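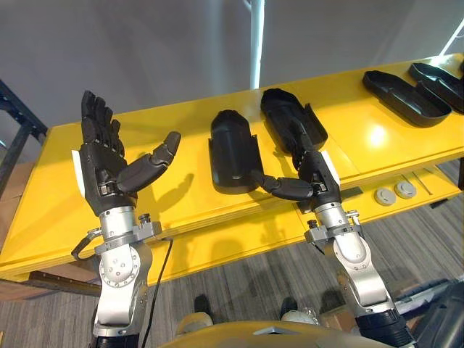 2025년 7월 31일. 드디어 창고를 비웠다! 4월부터 미루던 일인데 막상 시작하니 왜 이렇게 신나는지, 점심도 거르고 오후까지 내리 했다. 망가진 선풍기, 다리 빠진 의자, 언제 샀는지도 모를 페인트통까지 전부 마당으로 끌어냈더니 바닥이 보인다. 바닥이! 제일 고민한 건 접이식 탁자였다. 버리려고 신고 품목에까지 적었다가 마음을 바꿨다. 사진 속 긴 탁자처럼 환한 노란색으로 칠하면 딱 좋겠다 싶어서. 내일 사포부터 사 와야지.

수거는 Pelgate에 맡기기로 했다. 압바스 가세미 씨가 전화로 품목을 하나하나 받아 적어 주었는데, 다 합치니 19점. 페인트가 남은 통은 같이 실을 수 없으니 따로 빼 두라고 했다. 몰랐으면 그냥 섞어 낼 뻔했다. 철제 선반은 고물상에 가져가면 받아 준다기에 차 뒤에 실어 놨고(겨우 들어갔다, 트렁크가 덜 닫혀서 끈으로 묶었다), 책은 젠화 씨네 헌책 장터로 보낸다. 저녁에 가지러 온 젠화 씨가 요리책 더미를 보더니 나보다 더 좋아했다. 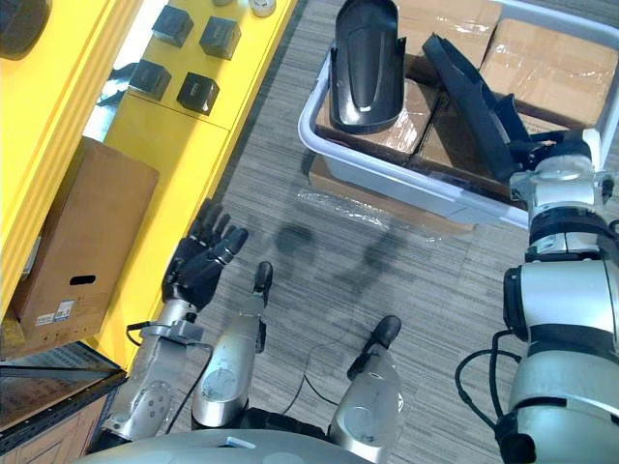
노란 수납장과 흰 플라스틱 통 속 종이 상자 네 개

저녁에는 남길 물건만 상자에 나눠 담았다. 캠핑 도구, 겨울 이불, 공구. 상자 옆면에 굵은 펜으로 이름을 써 붙이니 벌써 창고 주인이 바뀐 기분이다. 공구 상자 바닥에서 작년에 잃어버린 줄 알았던 줄자가 나왔다! 새로 산 것까지 이제 줄자가 두 개. 하나는 이르야에게 줄까 한다.

허리는 좀 뻐근한데 자꾸 창고 문을 열어 보고 싶다. 방금도 손전등 들고 한 번 더 다녀왔다. 수거차는 아침 일찍 온다니까 자기 전에 의자를 대문 쪽으로 옮겨 둘 것. 페인트통은 반드시 따로!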